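Chapter 4
Asking Strangers What They Think: Polls, Samples and the People Who Won't Pick Up

My first paid job in politics was calling people at dinnertime. I was twenty, I had a headset that pinched, and I had a script that began, "Hello, I'm calling from Drulard Research and I'm not selling anything." Most people hung up somewhere around "Drulard." The ones who stayed on were wonderful, though! They told me about the mayor, the potholes, their knees, the mayor again. At the end of each call I had to squeeze all of that into a box marked 1 through 5, and I remember thinking, surely this can't be how it's done.

It was, more or less, and it still is. The headsets are better and a lot of the calls have turned into text messages and web forms, but a political poll is still somebody asking strangers a question and writing down a very short version of the answer. This chapter is about how that works when it works, and what goes wrong when it doesn't. You won't need much math. (There's a bit in section 4.3, and Samira Chidiac, who teaches from these chapters and marks up my drafts in green ink, has made me move the worst of it to the appendix.)

Let me start with the town of Neagu, where I worked on a survey one July about whether to merge two school districts. The local paper had already run its own poll, a form on its website, and 3,000 people filled it in. It came out heavily against the merger. We talked to far fewer people than that, chosen at random from the voter list, and we found the town split almost down the middle. The editor was furious with us. How could our little survey be better than his enormous one?

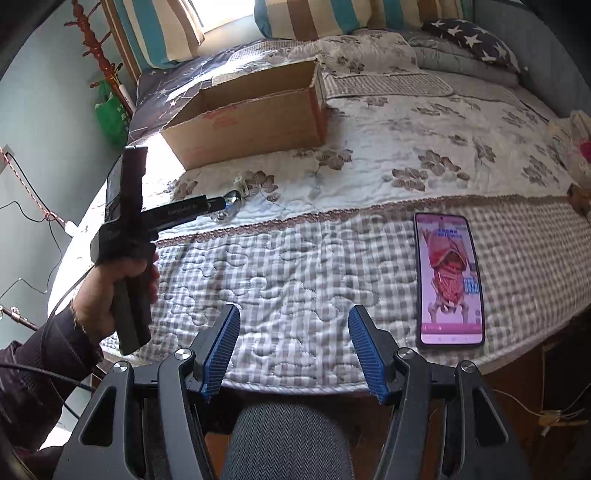
A sample is supposed to be a small piece that looks like the whole, and the size of the piece matters much less than how you picked it. Students always nod at this and then forget it by the first quiz, so try thinking about bedding for a minute. Take a white quilted bedspread with leaves and flowers printed on one half and gray-and-white gingham on the other. If you only ever look at the gingham half, you can study every last check of it and you'll still swear there isn't a flower on the bed. A few small patches picked at random from all over would tell you more. The newspaper's poll had a great deal of gingham in it. The people who answered were people who read the paper online and were worked up enough about the schools to click, and having 3,000 of them just gave us a very detailed picture of that crowd.

Now, picking at random sounds easy, and on paper it is. You get a list, you let a computer choose names, you call them. The trouble starts when they don't answer. In Neagu our supervisor, Teodoro Lozano, had a rule that every number got tried at different times of day before we gave up on it, and I grumbled about that rule a lot. Then I noticed who picked up at 10 in the morning (retired folks, mostly) and who picked up at 8 at night (parents, tired ones, with a bath running). They did not agree about the school merger. If we'd packed up at noon, we would have handed the district a lovely, tidy, wrong number.

You can patch some of this afterward with what's called weighting. Suppose 60 percent of your answers come from people over fifty, and you know the town is younger than that. You let each younger person's answer count for a little more and each older person's for a little less. It's a sensible fix and nearly everyone does it. It does rest on a guess, which is that the younger people you reached think like the younger people you didn't, and I'd like you to keep that guess in the back of your mind all the way through this chapter.

Then there's the question itself. We'll spend most of section 4.4 on wording, and I'll show you two versions of a sales tax question from the Predia county survey that differed by a single phrase and came out 16 points apart. Same county, same week, same callers. I still get a little queasy looking at that table.

Before you read on, find a poll in this week's news and write down who was asked, how they were reached, and the exact words of the question. If the article doesn't tell you, write that down too. Bring your notes with you to section 4.1, where we'll begin with lists of voters, where they come from, and who gets left off them.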